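Snack Packaging in Shared Housing: What Do We Really Throw Out?
Student project report, Group 4, Materials and Waste elective

Our group wanted to know how much of a snack is food and how much is wrapping. We all live in shared houses near campus, we all eat far too many chips, and none of us had ever weighed a wrapper before. It was a great excuse to start!

The project ran through June across two houses, Flemau and Latuheru. Everyone put their unopened snacks and small groceries in one spot for sorting before anything went into a cupboard. We used beds for this, as the kitchen benches were always full. A quilt turns out to be a pretty good sorting table - things don't roll far, and you can spread them out and see what you've got.

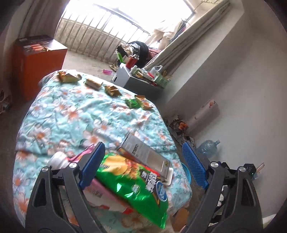
We sorted by outer material first. Foil and plastic film went in one group, cardboard boxes in another, and rigid bottles in a third. The small individually wrapped items were the tricky ones. Some looked like plain foil but had a plastic layer bonded to the inside, so we gave them their own category called mixed film. That category grew faster than any of us expected.

Once the food was eaten (the most popular stage of the project), we flattened the empties and weighed them on a kitchen scale. The total came to 681 grams of packaging. Cardboard was the heaviest material by a long way, but mixed film took up the most room in the bin and was the hardest to recycle. Our local soft plastics drop-off wouldn't take it.

We did have some trouble with the scale. It isn't much good with very light things, so we saved the tiny wrappers and weighed them in one batch. Next time we'd borrow a proper lab balance, and we'd love to add Cekley house as well - they buy in bulk, and it would be fascinating to compare one 1000 gram bag with five of 200 grams.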